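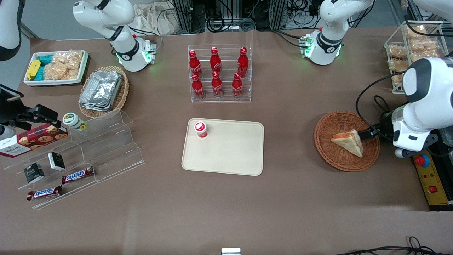
Prado is looking for people to test its online bingo and slots site before it opens to the public in September. The work is done in person at our Buvside office, in sessions of 4 hours, and each session has up to nine testers. You sit at a desktop or use your own phone, play with test credit and fill in a short form after every game. There is a break halfway through, with snacks and sandwiches — the triangular kind, from a wicker basket — and you are free to bring your own food.

We want a mix of players. Some should know bingo sites well and some should have hardly used one. All testers must be over 20, live within reach of Buvside or Ralby, and bring photo ID to the first session. People who work for another betting operator can't take part, and neither can anyone who has signed up to a self-exclusion scheme.

Pay is 580 for the full set of sessions, sent by bank transfer after the last one. No real money is staked and test winnings can't be paid out.

To apply, use the form on the Jolholm recruitment page and choose "Prado testers". Say which phone you use and whether you can do evenings. Sessions start on a Monday.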